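Support > Laundry room > Tickets > 1,025
Last updated: 1 April 2022

Hi, Nour Semaan here, from the third floor at Erley. Washer 1 is being stubborn again! I push the door shut, hit start, and it just beeps at me and shows the door light. I've tried 3 times (harder each time, sorry) and no luck. 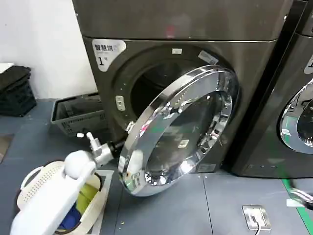

Washer 1, door open.

I wiped the rubber seal all the way around and checked for stray socks -- nothing. Then I unplugged it for 9 minutes and got the same beep. Could the latch be worn out?

Update: Yao-tsung Liu is ordering a new latch from Kanaan. I'm using the washer next to it for now -- thanks, and please leave this ticket open!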